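The Small Parts Room: A Gallery

Trindach Repair Room, upstairs at the back

Every building has a room where things go to wait. Ours is up 15 stairs, has a pale wall that shows every fingerprint, and contains most of the hardware in the county that fits nothing. In April we decided to sort it out. What follows is a gallery of the proceedings, with remarks by Tharindu Chowdhury, who drew up the labels and would like it known that the spelling on the tape is not his fault.

The plan was simple. Everything with a thread goes on the left. Everything without a thread goes on the right. Everything that used to have a thread goes in a bucket and is not discussed. By midmorning the bucket was winning.

A word on the Proltness cabinet, the big one with the shallow drawers. It came to us secondhand with a key for a different cabinet. The drawers run beautifully as long as you open them in the order they prefer, starting from the bottom and working up. Start at the top and the whole thing leans toward you like an uncle at a wedding. It has since been fixed to the wall.

Drawer numbers were another matter. The previous system began at 2549 and reached 3505 without ever having that many drawers, or that many of anything. We kept both of those labels for sentimental reasons. 2549 holds picture hooks. 3505 holds the instructions for a lamp.

Close quarters, with a little light in the gap.
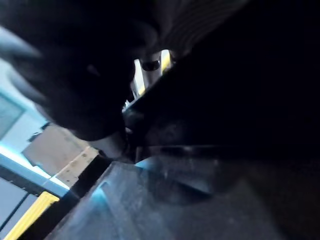 What do you do with a screw that doesn't match anything?
Put it in the odd jar and leave it there until the jar is full, then tip the lot onto a tray and see if any of them have found a partner. Pairs go back in the drawers. The rest go to scrap metal, and you should do it quickly, before somebody starts telling you what a good screw that is.

The odd jar, for the record, used to hold pickled beets. It has been washed 4 times and still has opinions. Anything small that lives in it for a month comes out smelling like a salad bar, and we've had one remark from a customer whose reading glasses we mended.

Knobs turned out to be the real trouble. A screw you can measure. A knob you have to have feelings about. We had knobs from dressers, knobs from stoves, one grand brass affair that must have belonged to a door with ambitions, and a whole bag marked "Bhattacharjee, kitchen, KEEP" in capitals. We have kept it. If you are the Bhattacharjee kitchen, please come and get your knobs. You must be opening the cupboards with a fork by now.

The hinges were better behaved. They went into long trays, big ones at the back, and squeaky ones in a separate tray with the oil can so they could think about what they'd done. Tharindu wanted to file them by century. He was given the washers to do instead.

By late afternoon the bench was clear enough to put a coffee on, and so, naturally, there was coffee on the labels. The ones for "hooks, cup" and "hooks, coat" ran together, and for now those two share a drawer marked "hooks, co."

Still wanted: shallow trays with dividers, a pair of tweezers that meet at the tips, and the missing half of the Skirnska drawer unit, which was lent out one winter and has been described to us since as "around somewhere." We also need a better lamp over the bench. The present one lights the ceiling very nicely.

The room is open most afternoons until 4. Bring the broken thing, and bring the piece that fell off it, even if you're sure you won't need it. Please don't bring jars.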